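4. What people put in the box, and what they left on the table

4.1 The things themselves

I'll start with the groceries, as most of my arguments with Kgomotso Cele were over groceries. The Akamano set is a collection of shop-bought packages of the sort you'd find in a busy kitchen cupboard: snack packets, bags of starch and flour, bottles, and the odds and ends that gather among them. A good many have Chinese labels, because we bought them from the shops our participants use themselves. Figure 2 gives a feel for the range, and for the table they were sorted on.
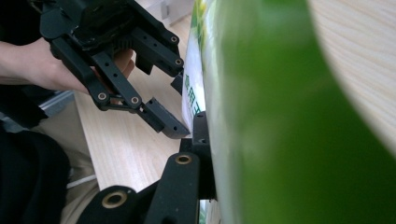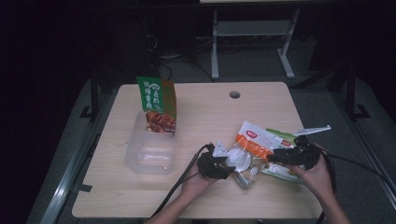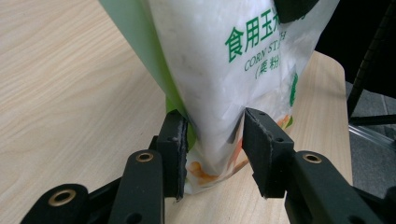
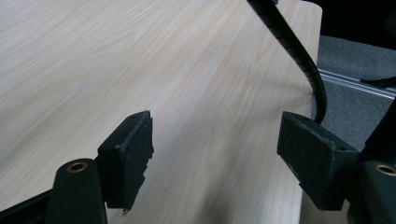 Figure 2. Packages and work surface. First: large green bottle with a white label. Second: clear box with a green snack package standing in it, and a bundle of small items on the table to the right. Third: bag of corn starch. Fourth: wood-grain table top with rounded edge.

The full set runs to 200 packages, which is more than anyone would want to tidy in one go, so each sitting used a smaller tray drawn from it. We ran 44 sittings in all. People were given a tray, a box and one instruction, which Siiri Pētersons read out from a card: "Please put these away so that you could find them again." Nothing was said about speed or neatness. If someone asked whether a thing counted as food, Siiri read the card a second time, and I gather this got her some very cool looks.

I should say why the box matters so much in what follows. In the pilot we used an ordinary cardboard carton, and people treated it as a bin with ambitions. Things went in from a height. When we swapped to translucent plastic the whole manner of the job changed, and people began turning packets so that the printed side faced out. A see-through wall seems to work as a kind of shop window, even for someone who has been told that nobody else is going to look inside. I hadn't planned on this at all and it ended up taking over a fair part of the project.

4.2 Standing up and lying down

The first thing we coded was posture. A package that was placed upright and stayed upright was coded "standing", a package on its back or front was "lying", and anything else was "slumped". The green braised meat packet in the second part of Figure 2 is a textbook "standing": it leans on the back wall of the box with its top well above the rim. We had long talks over whether leaning should have its own code. Kgomotso was for it, I was against, and I won on the grounds that nearly every flat packet leans on something, so the code would have told us very little - I still think she had a point about the tall ones.

Tall packets are awkward. They stick out, so a lid won't go on, and a few participants who had been told nothing about a lid laid their tallest packets down anyway, "in case". Others were perfectly happy to have the tops poking up and said it made them easier to grab. You could hear people's own kitchens in this. One man told us that at home everything lives in a deep drawer and anything he can't see the top of is lost for good. A woman in the same week's sittings had the opposite habit, with everything flat and stacked like letters, and she went through her tray in complete silence until she reached the bottle.

Which brings me to bottles. A large bottle is the bully of any box. Put it in first and everything else has to fit round it, put it in last and you find there's no gap left. Most participants picked their bottle up early, held it over the box, and then set it back down on the table to deal with later. We called this the "bottle pause" in our notes and I'm sorry to say the name has stuck. We did wonder if weight had anything to do with it, but the pause also turned up with a bottle we had drained and rinsed, so I lean towards plain bulk as the cause.

4.3 Soft bags

Bags of starch, flour and sugar deserve a heading to themselves. A bag like the corn starch in the third part of Figure 2 has no fixed shape. It creases, and the crease lands wherever it likes, very often straight through the product name. With that one you can read "CORN ST" and then the rest goes into the fold, though the Chinese for edible corn is large and clear higher up, and anyone who reads Chinese has no trouble. For the participants who didn't, the bag was a puzzle. They squeezed it, they tilted it, they pulled the front flat with two thumbs. White powders are the worst things in a kitchen for telling apart and a crumpled white bag does nothing to help you.

We scored each label before the sitting using the Lomach sheet, a one-page form that asks how much of the product name can be read with the package at rest. I had used Lomach for tins and jars before and it was a doddle. For soft bags it's a nuisance. Two of us scored the same bag on the same morning and disagreed, and when we looked into it we found that one of us had moved the bag between times. In the end we settled on this rule: pick the bag up by the top, put it down once, score what you see, and keep your hands off. It isn't elegant, but our agreement went up to 97 per cent for the printed name, and I was happy to move on.

There was also the business of pinching. People hold a soft bag low down, where it narrows, or high up by the seal, and hardly ever in the middle. I'd love to say something clever about this. All I have is that the ones who held low tended to lower the bag into the box gently, and the ones who held high tended to let go a little early. We didn't design for this and I wouldn't lean on it, but somebody with a better set of bags should have a proper look.

4.4 Small things and the bundle

Then come the bits: little sachets, wrappers, lids, plastic spoons. We had expected these to be sorted one at a time, like the larger packages, and our first coding scheme assumed as much. People don't do that. They sweep the small stuff together into a bundle and treat the bundle as one thing, whatever happens to be in it. The cluster on the right of the table in the second part of Figure 2 is a nice case - a white and orange snack packet, a pale green and white wrapper, a round white lid or disc, a silvery packet and a long white plastic utensil, all in together. No shop would ever shelve these side by side, yet as a handful they make perfect sense.

Siiri's view, and I've come round to it, is that bundling is a way of putting off a decision. Each small item would need its own little think (is it rubbish? does it go with the snacks? will I want a spoon later?) and the bundle lets you do one think in place of many. In the talks after each sitting we asked people what was in their bundle. They could name the brightly coloured packets and almost never the lids. Spoons were remembered rather well, which surprised me until Siiri pointed out that a long handle is forever sticking out and catching on things.

We changed the scheme after the pilot so that a bundle gets a single line in the record, with its contents listed in a note. This does mean that our item totals for the pilot and the main study can't be set side by side, and I've kept them in separate tables for that reason.

4.5 The table

I nearly left the table out of the paper altogether, and a colleague at Pärn who read an early draft told me off for it, quite rightly. Sorting happens on a surface and the surface has opinions. Ours is a pale wood-grain board with rounded corners and a round grommet hole near one edge. It's a bit glossy, so a slippery packet pushed across it slides nicely, and now and then further than was meant.

Two features of the table showed up in our records. One was the hole. Participants steered round it, even with packages far too big to come to any harm there, and a strip of table beside it stayed clear in sitting after sitting. The other was the rounded edge. With a square edge people seem to know where the table stops, and they'll park a packet right up against it. On ours they kept back by a hand's width or so, and the usable table was smaller than the one we had measured. If I were starting again I'd mark out the sorting area with tape and report the size of that.

The floor is dark grey carpet, for what it's worth. A dropped packet makes very little noise on it, and on the audio we couldn't always tell a drop from a put-down. Where there was doubt we went by the written notes.

4.6 Some things I'd do differently

The trays were made up by me, and I have a weakness for snacks, so savoury packets are over-represented and there are hardly any tins. The Drodasura storage trials, which a few readers will know, had the opposite trouble, being nearly all tins and jars, and I'd be wary of comparing our posture figures with theirs beyond the broadest strokes. Our shopping was also finished off in December, when several of the shops had festive wrappers out, and a red and gold packet draws the hand in a way its plain cousin doesn't. Kgomotso has re-run the label scores without the festive ones and the order of the package types stays the same.

We also never asked anyone to take things out again. The card says "so that you could find them again", and we took people at their word that they could. A follow-up in which the same person comes back to the same box after a fortnight is being planned, and the boxes from the last few sittings have been kept as they were left, bundles and all, on a shelf in Siiri's office.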